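3. Installation du nichoir et relevés

Avant de commencer : lire la section 2 (choix du site). Nichoir Motley modèle bois, trou d'envol déjà percé. Pas de peinture, pas de vernis, même « naturel ».

3.1 Pose

1. Repérer le support. Tronc ou poteau, hauteur 2 m minimum. Mur possible mais à l'ombre.
2. Orienter l'ouverture à l'est ou sud-est. Jamais plein ouest à Trevham, la pluie rentre.
3. Visser la latte arrière sur le support, deux vis inox. Sur arbre vivant : sangle uniquement, pas de clou.
4. Accrocher la caisse à la latte, incliner légèrement vers l'avant.
5. Secouer. Si ça bouge, resserrer.
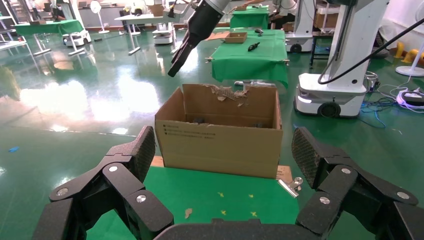 6. Noter le numéro du nichoir sur la fiche Brouwer, avec la rue ou le nom du sentier. Les coordonées GPS c'est mieux, mais pas obligatoire.

Attention : échelle à deux personnes, toujours. Pas de pose après le début de la ponte dans le secteur.

3.2 Visites

1. Une visite tous les 7 jours, pas plus. Le matin de préférence, hors pluie.
2. Taper doucement sur le côté, attendre un peu. Adulte présent = on referme et on repasse.
3. Ouvrir, regarder, compter oeufs ou jeunes, refermer. Environ 19 secondes en tout, c'est faisable avec l'habitude.
4. Remplir la fiche tout de suite, pas à la maison.

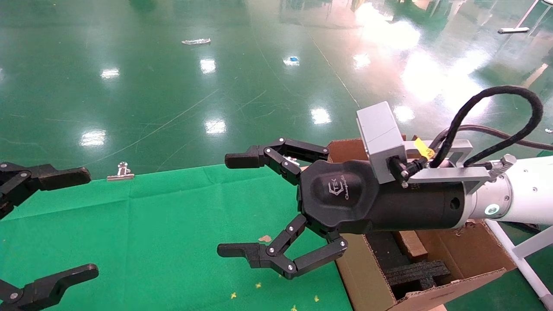 5. Nid abandonné ? Ne rien retirer. Prévenir Malsha Biswas, elle décide.

Note : à partir du moment où les jeunes sont bien emplumés, plus aucune ouverture. Risque d'envol prématuré. Observation depuis le sol seulement, jumelles.

Note 2 : les anciens codes espèces ne marchent plus depuis la version du 25 mai 2021. Utiliser la liste au dos de la fiche.

3.3 Nettoyage d'automne

1. En septembre, vérifier que le nichoir est vide. Encore occupé : revenir plus tard.
2. Gants + masque. Sortir le vieux nid, sac fermé.
3. Brosser l'intérieur à sec. Eau bouillante si parasites, laisser sécher ouvert. Pas d'insecticide ni de javel.
4. Contrôler charnière, vis, fond. Fond fendu = nichoir à changer.

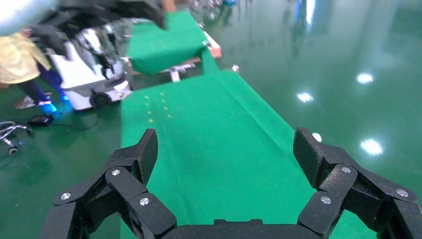

5. Refermer, remettre en place, même orientation qu'avant.

Attention : ne pas déplacer un nichoir qui a servi sans en parler à Nikau Hoani. Les séries de Brendcombe sont suivies par emplacement, un déplacement casse la serie.

Fiches à rendre au local de Brendcombe, bac du bas. Fiches vierges au même endroit.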